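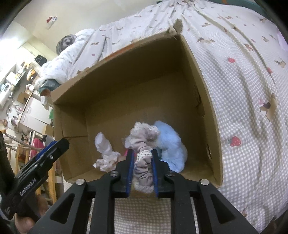

How much of the approach should stay in a recording when the thing being picked up is soft?

Keep all of it, from the moment the box comes into view. The policy seems to decide where to pinch well before the jaws get there, and trimmed clips take that away.

17/08/2021 - Prendo soft items, box task

Very good day. The retrained model finished overnight and I had the numbers before my tea was drunk, so this is going in while I still remember which run was which.

Background for Boris, who missed last week: we had been cutting every clip to the last 2 seconds before the jaws close. It made the files small and Zukaro trained quickly on them. It also gave us a model that was lovely on blocks and hopeless on anything made of cloth. It would arrive over a scrunchie, dither, and pinch whatever was nearest, often two things at once. Vesela's idea was to stop trimming altogether and see what happened. Same 801 clips, same settings, same seed, only the start points moved back.

What happened is that it got a lot better! On the held-out set of 90 picks the old model chose a sensible pinch point on fewer than half. The untrimmed one gets most of them, and the ones it misses are mostly near misses. I'll put the proper table in the shared folder once Mateja has marked them blind. I marked these myself and I wanted it to work, so treat my count with suspicion.

Things seen while going through the clips:

- Gathered fabric is the easy case now. With the mauve-grey scrunchie the blue pads close across the middle and the top fans out over the jaw tips, so there is plenty of cloth either side of the grip. The model has learnt to aim for that bunched middle part, and it does it on fabrics it hasn't had before.

- Lacy trim still upsets the labels. The pale edges get read as a separate item, and then the pinch point drifts outwards towards the fluff. Must look at whether this is the labels or the model. I suspect the labels.

- Neighbours matter more than colour. The light-blue plush lying right beside the scrunchie is about as different in colour as you could ask for, and the old model still wanted to take a bit of both in clips like this. Spacing is the thing to vary in the next batch.

- Tilted boxes are fine. I was sure they wouldn't be. A high wall hides part of the floor, and I'd expected to need a second viewpoint for it, but the long approach gives enough of a look on the way in. Really pleased about this one.

- Busy bed covers (checks, strawberries, little brown animals) made no difference that I could find. Dean bet against me on this in January and I have it in writing.

One bad patch: six clips in the Đorđević batch have their timestamps slipping, so the jaw width lags behind the video and the grip appears to close on nothing. I've left them out of both models, before and after, so the comparison stands. Hryhorii thinks he can realign them from the audio click. Worth an hour, not worth a day.

Training time is the price. The untrimmed run took nearly all night where the trimmed one was done by supper. Vesela suggests keeping the full approach but dropping every other frame until the item is close, and I like that very much - will start it tonight if the queue is clear.

To do

Mateja: blind marking, both models, shuffled.
Hryhorii: the six bad clips.
Me: half-rate approach run. Relabel the lace ones by hand and rerun only those.
Boris: please read the Juveo notes on pad wear before we record again, page with the pencil marks.

Later, 17:40. Queue is clear, run started, first loss values look sane. Leaving the log open on the left-hand screen, please don't close it.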